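Food & Drink > Baked Goods > Doughnuts > Ring doughnut decoration

Frosted and glazed donuts

A frosted donut is a fried or baked donut with a sweet coating on its upper side. The coating may be a thin glaze, a thicker frosting, melted chocolate or a colored icing, and it is often finished with sprinkles, chopped pieces or a drizzle in a second color. In American usage "glazed" on its own usually means a plain sugar glaze over the whole donut, while "frosted" or "iced" means a coating on the top only. Shops are not consistent about this, and a colored glaze on the top alone may be sold under any of these names.

Base

Most coated donuts begin as one of two doughs. Yeast donuts are raised before frying and have a light, stretchy crumb. Cake donuts are leavened with baking powder or soda and are denser, with a surface that cracks slightly in the oil. Yeast donuts take a thin glaze well. Cake donuts hold a heavier frosting without sagging and are the usual choice for small sizes.

Baked donuts are made in shaped pans from a batter close to muffin batter. The side that was against the pan is smoother and is normally turned up for coating.

Types of coating

Sugar glaze. Powdered sugar thinned with milk or water, sometimes with vanilla. It is applied warm and dries to a thin shell.

Flat icing. Powdered sugar with less liquid, and often a little corn syrup for shine. This is the base for most pink, blue, white and red donuts. The color comes from gel or powdered food coloring, or from fruit in the case of some pinks. Gel is preferred for strong blues and reds, as liquid coloring thins the icing before the color is deep enough.

Chocolate. Either a cocoa icing, which stays slightly soft, or melted chocolate with some fat added, which sets firmer. Pure melted chocolate tends to crack when the donut is bitten.

Buttercream. Spread or piped. It does not set and is mostly used on donuts eaten the same day.

Applying the coating

The donut is held by its sides, turned over and lowered into a shallow bowl of icing until the top third is covered. It is lifted with a small twist, left upside down for a moment to drip, then turned upright on a rack. A second dip gives a more even color, though the first coat must be dry to the touch. Gisa, the baking manual used in many home economics classes, gives the working temperature of flat icing as 100 °F. Cooler icing pulls at the crust and leaves ridges, and hotter icing runs down the sides.

The batch in Gisa is sized to 38 small donuts and calls for 800 grams of powdered sugar, which includes the amount set aside for drizzle.

Toppings

Sprinkles are added while the icing is wet. They are either scattered from above over a tray or pressed on by dipping the iced top into a dish. Chopped nuts, cookie pieces and chips of chocolate are heavier and need a thicker icing under them.

Drizzle is added after the base has set. White icing over a bright color is the most common combination, as it shows clearly and does not need a second batch of coloring. It is put on with a spoon, a fork or a paper cone cut at the tip. Moving quickly across the whole donut, past both edges, gives thin parallel lines. Slow movement gives thick lines with blobs where the direction changes.

Serving and display

Donuts for a table are usually laid in a single layer, since stacking marks the icing. A round dinner plate holds three donuts of ordinary size comfortably, or a larger number of small ones. Gaps between them keep the coatings from sticking together and leave room for fingers or tongs. Small and large donuts are often put on separate plates so that guests can see the sizes apart.

Plate color affects how the coatings look. White plates suit red and chocolate, and are the standard in cafes. Pale icing stands out better on a dark plate. The Lindqvist line of stoneware, sold in white and in several dark greens and grays, was marketed for cake and pastry on these grounds, and mixed sets of light and dark plates became a common way of laying out an assortment.

An assortment is normally arranged so that two donuts of the same color are not side by side. With small numbers each donut may simply be different.
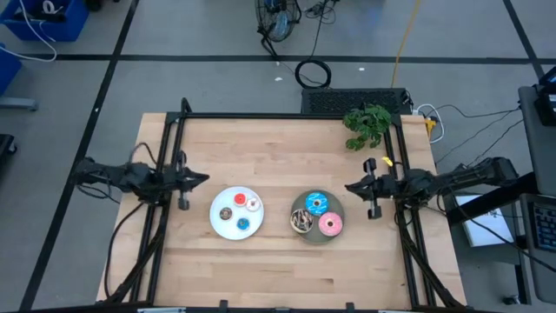

Storage

Iced donuts keep for one day at room temperature in a loosely closed box. An airtight container traps moisture, and the icing turns sticky and begins to weep. Refrigeration makes yeast donuts stale faster. Uncoated donuts may be frozen and iced after thawing. Colored sprinkles bleed into white icing within a few hours in humid weather, and bakeries that expect this add them shortly before opening.

Regional customs

In the town of Kirkance, iced donuts are sold at a street fair held each February. Stalls compete over drizzle patterns, and a card listing 166 named patterns was printed by the baker Jarmo Pelkonen. Many of the names refer to the same pattern drawn in different colors. The Rallska, a chocolate donut with a zigzag of white, is the best known and is sold in the town all year.

See also: Cruller; Icing; Fried dough; Sprinkles

Comments

marnie_b
The bit about gel coloring is right. I used half a bottle of the liquid blue for my son's party and ended up with gray soup.

Ted in Ohio
My grandmother always dipped twice and so do I. Would add that you should stir the bowl between donuts or you get a skin on top.

pkl
Rallska should have the zigzag going the long way on a bar donut, the ring version came later. Can someone fix this?

marnie_b
@Ted do you warm it up again for the second dip? Mine goes thick before I get through the tray.

Ted in Ohio
Yes, I set the bowl in a pan of hot water off the stove. Ten minutes is plenty.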